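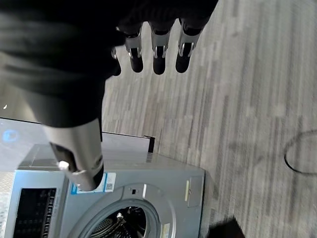 A front-loading washing machine. The control panel has a dark display with a column of small buttons.

How Do Dirty Clothes Become Clean?

By Simin Parsa, for the Saswood Young Readers pages
For readers of 6 years and older

You wear a T-shirt to school. At lunch you spill a little soup on it, and in the afternoon you play in the grass. In the evening the T-shirt goes to the laundry, and some time later it is in your drawer again, folded and with a good smell. What happened to it between the soup and the drawer?

What is dirt, really?

Dirt is many different things. Some dirt comes from outside, for example mud, sand and dust. Some comes from food. And some of it comes from you! Your skin makes a little oil all the time, and you also sweat when you run. The oil and the sweat go into the cloth, even when you cannot see them. This is why a shirt can look clean and still smell bad.

Water alone can take away sand and a part of the mud. But water has a problem with oil. You can try this at home with a grown-up. Put some water in a glass and add a spoon of cooking oil. Stir it well and wait. The oil goes up and makes a yellow layer on the top. Oil and water do not want to stay together.

What the soap does

For this reason we need soap or detergent. Detergent is a kind of cleaner made for washing clothes. It can be a powder or a liquid.

Detergent is made of very, very small parts called molecules. Many of these molecules have two different ends. One end likes water. The other end likes oil. When the molecule meets a drop of oil on your T-shirt, the oil-liking end holds on to the oil, and the other end stays in the water. Many molecules come together around one drop until the drop comes off the cloth and swims away.

Now go back to your glass of water and oil. Add a few drops of dish soap and stir again. The water becomes cloudy, and the oil breaks into tiny drops. Please do not drink it.

Inside the machine

A washing machine has a big metal drum inside. The drum is like a round bucket lying on its side, and it has many holes. The drum in my own machine has more than 200 of them. (I did not count, it was written in the instruction book.) The water goes in and out through the holes, but the socks must stay inside.

When the machine starts, you can hear the water coming in. The water takes the detergent with it. Then the drum begins to turn slowly, first in one direction and then in the other. The clothes are lifted up by the side of the drum and then they fall down into the water with a wet sound — flop, flop, flop. This falling is important. A long time ago people beat their clothes on stones at the river, and the machine is doing a similar job, only more gently.

After the washing comes the rinsing. The machine pumps out the dirty water and takes clean water to remove the soap. Usually it does this more than one time.

The last part is the spin. The drum turns so fast that the clothes are pressed against the wall, and the water is thrown out through the holes. Maybe you have seen a wet dog shake itself. It is almost the same idea. When the spin is finished the clothes are not dry, but they do not drip anymore.

How long does it take? It depends on the program. A short program can be ready in 20 minutes. A longer one needs 40 minutes or even a few hours, and it is better for very dirty things like a football uniform.

Before the wash: sorting

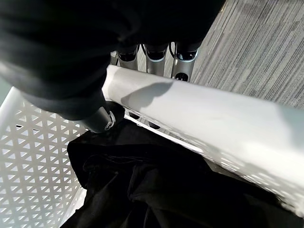
Sorting means making groups. Most families sort by color, and the reason is the dye. Dye is the stuff that gives cloth its color, and sometimes a little bit of it comes out in the water. If a new red sock is washed together with white shirts, you can get pink shirts! So dark clothes are kept with dark clothes, and light ones with light ones. The black clothes inside the white basket make a good beginning for a dark group. Look also at the side of the basket, where the plastic is full of small openings. Air can pass through openings like these, and air is useful for laundry, as damp clothes in a closed box can start to smell after a short time.

There are other ways to make groups too. Towels are heavy and rough, so some people wash them alone. Wool sweaters need cool water and slow turning, otherwise they can shrink and fit only your teddy bear.

How do you know what a piece of clothing needs? Look for the small label inside, often at the neck or at the side. It has little signs on it. A sign like a tub of water is about washing. A square with a circle inside is about the dryer. If there is a big X over the sign, it means do not do this.

What you can do to help

Check the pockets. Paper tissues are the worst, they break into hundreds of white bits and stick on everything. Coins, crayons and small stones should also come out.

Turn your jeans inside out. The color stays nice for longer.

Open your socks if they are rolled in a ball. The water has trouble to reach the middle of a ball.

Close the zippers, so they do not scratch the other clothes.

Carry the basket to the machine, if it is not too heavy for you. Ask a grown-up to put in the detergent and to choose the program. Detergent can hurt your eyes and your stomach, so it is not for playing. And never climb into a washing machine, also not for hide-and-seek. Look into the drum before the door is closed, especially when you have a cat.

Questions from our readers

Why can I not open the door in the middle of the wash?
Most machines that open at the front lock the door when they are working. If the door opened, the water would run out on the floor. When the program is over you often hear a click, and then you can open.

Where does the dirty water go?
It goes down a pipe, the same as the water from your bath. In many towns it travels to a place where it is cleaned.

Why is one sock always missing?
Lorna Halliday, our editor, asked me to answer this one seriously. Socks are small and they like to hide inside bigger things. Look in the sleeves, in the corners of the bed sheet, and in the rubber ring around the door of the machine. I have found three of mine there.

Words to remember

Detergent: a cleaner for washing clothes.
Drum: the round part inside the machine which turns.
Dye: the stuff that gives color to cloth.
Molecule: a very small part of something, too small to see.
Rinse: to wash away the soap with clean water.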